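Magazine > Technology > Features

Latest Features Interviews Archive Subscribe

Lessons from the Living Room

At Zomeo, the work of teaching a machine to keep house begins with people who already know how.

The company's household program, named Stulley, collects recordings of everyday chores done by hand in ordinary homes. Contributors wear a head-mounted unit and a tracking band on each wrist. They fold towels, load dishwashers, wipe counters and put away groceries at their usual pace. The recordings are then used to train a learning system that may one day direct a pair of mechanical arms.

Tobiloba Aliyu, who directs collection for the program, regards the choice of chores as the most important decision her team makes. "A task that looks simple to a person is often full of small judgments," she said. "How hard to press, where to hold, when to stop. We want those judgments on record, made by someone who is thinking about the chore and has forgotten about the equipment."
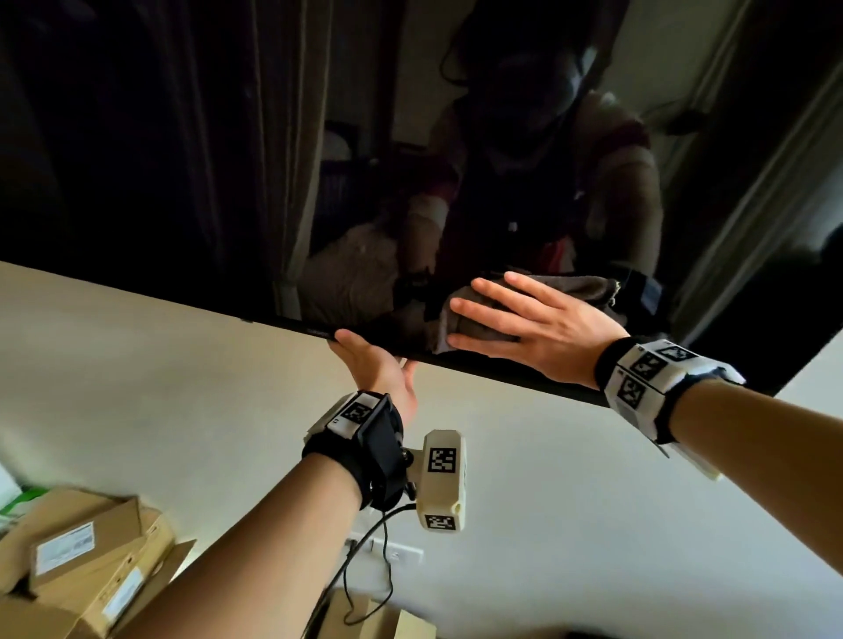 Glossy surfaces have received particular attention. A dark screen or a window returns a reflection of the room, and early versions of the system tended to treat the reflection as part of the space in front of it. The team responded by adding more cleaning tasks to the schedule, in homes with different lighting and furniture.

The printed square markers on the bands allow software to estimate the position of each wrist while the hands are at work. Lachance, the firm that reviews the material, checks each session before it is accepted. Recordings in which the markers stay hidden for too long are returned, and the contributor is invited to repeat the task.

The first phase took place in Cosisholm, where 105 households agreed to take part. Zomeo plans to extend the program to 200 homes by August and has set a target of 500 for the phase that follows. Participants may withdraw a session at any time before review.

Ms. Aliyu expects the list of chores to keep growing. Window blinds and bed linens are next on the schedule.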